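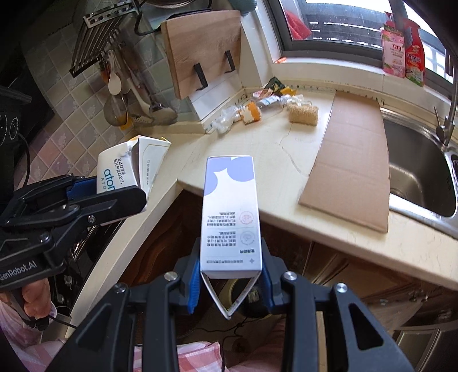

箱なんて、つぶして出すだけでしょう。Erlinda Mangubatさんから届いた便りは、この一行で始まっていた。前回の「引き出しの仕切り」の回を読んでのご意見である。続きもある。「うちは空き箱をためません。ためる人は、たいてい『いつか使う』と言いながら、その箱を入れるための箱を買ってきます」

耳が痛い。去年、私は空き箱を入れるための箱を買った。ふた付きで、700円だった。

というわけで今回は、台所の紙箱の話。食品や日用品の小箱を、開けてから手放すまでの細かいコツをまとめておく。大した技術は出てこない。

開ける前に期限を見る

紙箱の期限表示は、側面や底に黒いスタンプで打ってあることが多い。日付のほかに製造側の記号らしきものが並んでいて、どれが期限なのか少し考えさせられるものもある。「EXP」とついていれば、その後ろが期限と見ていい。年しか読めないときは、中の袋のほうも見る。

困るのは、期限がふたの折り返しに打ってある箱だ。勢いよく破ると日付のまんなかで裂ける。私はこれで、二〇二何年なのか永遠にわからないお茶を飲んだことがある。味はお茶だった。

箱から出して保存するものは、先に期限を書き写す。マスキングテープに油性ペンで書いて、中袋に貼る。テープの端を三ミリほど折っておくと、あとではがしやすい。ペンは引き出しにしまわず、テープの芯に差しておく。引き出しに入れたペンは、必要な日に限って家族の誰かの部屋にいる。

口の開け方

小箱の口は、爪を差し込んで真上に引っぱると角から裂ける。差し込み式のふたなら、両側の短い耳を軽く押してすき間を作り、そこから長いほうのふたを起こす。糊づけのふたは、端に指を入れて横にすべらせる。固ければバターナイフの背を使う。包丁の先でこじるのは、やめておいたほうがいい。私の左手の親指が証人である。

しばらく使う箱は、ここをていねいにやっておくと最後まで口が閉まる。一度つぶれてしわの寄った箱は、どう折り直しても自分から開いてくる。見切りをつけて中身を瓶か保存袋に移し、箱は古紙へ。輪ゴムで縛って延命するのは二日が限度で、三日目には輪ゴムのほうがなくなる。

説明書きが読めない箱

外国の食材店で買ったものや、お土産の箱。字が小さいうえに、こちらが読めない言語ということもある。絵記号だけを頼りに「しずくの絵だから水を足すのだろう」と推理するのは楽しいが、夕食の三十分前にやることではない。

買った日のうちに、店の人に聞くか辞書を引くかして、使い方を一行だけ日本語で書いて貼る。「湯85度」「開けたら冷蔵」くらいで足りる。全訳をめざすと、訳し終わるころに期限が来る。

Kenji Sorensenさんからは、箱の文字面を切り取ってノートに貼っているというお便りもいただいた。買い直すときに店で見せれば済むそうで、これは賢い。私もまねをしようと切り取った。切り取った面は今、例の700円の箱に入っている。

カウンターの角

L字の台所には、どうしても物が吹きだまる角ができる。使いかけの箱はみな、ここへ流れ着く。奥の壁ぎわに押し込まれ、次に見つかるのは大掃除の日だ。

うちでは、角に浅い盆をひとつ置くことにした。開けた箱はここ、未開封は戸棚。盆からはみ出したら、次の献立はいちばん古い箱に決めてもらう。おかげで先月は春雨が続いた。家族の感想は省略する。

なお、盆を深いかごにするのはすすめない。箱の上に箱が乗り、下のほうで静かに歴史が積み重なっていく。

つぶし方

両端の口を開けて筒にし、折り目に沿って平たく押す。底の糊が固い箱は、無理に押すと斜めにゆがんで、かえってかさばる。底の糊を先にはがすこと。窓にフィルムが貼ってあるものは、筒にしてから内側へ指を入れると端が浮く。

平らにした箱は、いちばん大きい箱を開いて封筒がわりにし、その中に立てて入れていく。ひもで縛るより早い。内側が銀色のものや、においの強いものは古紙に混ぜられないことが多いので、自治体の分け方を確かめてほしい。

残していい箱

Mangubatさんには叱られそうだが、少しだけ取っておく。引き出しの幅に合う浅い箱は、上を切ればだしパックや輪ゴムの置き場になる。切り口は外へ折り返すと手に当たらない。汚れたら洗わずに捨てられるのが、紙の仕切りのいいところだ。

残す前に、何を入れるか声に出して言ってみる。三秒で言えなければ古紙の日に出す。「何か細かいもの」は答えに数えない。

この基準で土曜日にふた付きの箱を調べたところ、ほとんどが失格だった。箱そのものは丈夫なので、まだある。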